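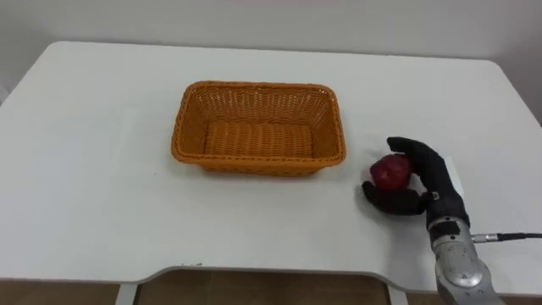 Ticket: heating controller drops off the network overnight
Site: Pundoddale, ground floor
Opened by: Damián Montecinos
Status: open, monitoring

Problem as reported
The Follis controller loses its connection in the early hours and comes back when someone restarts it. The radiators then stay on the last setting. It has happened 3 times since the start of October.

Log
Restarted the controller from the wall switch. Reconnected within a minute. Logs show the last contact at 02:14, same as the time before.

Checked the router. It is a Redine unit and had an automatic channel change set for 02:00. Turned this off and fixed the channel.

Dropped again on Thursday, this time at 05:40, so the channel change was not the only cause. Signal at the controller was weak with the door to the hall shut.

Moved the Jara repeater from the cupboard to the socket by the hall door. Signal is now good with the door open or shut. 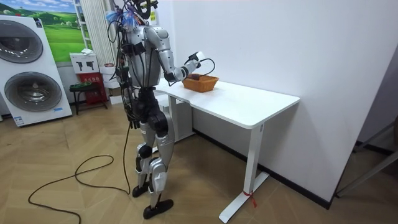 Ground floor room, desk with orange basket.

Damián asked whether the thermostat needs replacing. No, it reads correctly and holds its schedule when connected. The old firmware can take up to 14 minutes to retry after a drop, so please wait before restarting it.

Next step
Leave everything as it is for 7 nights. If it drops again, note the time and the colour of the light on the repeater and add both to this ticket.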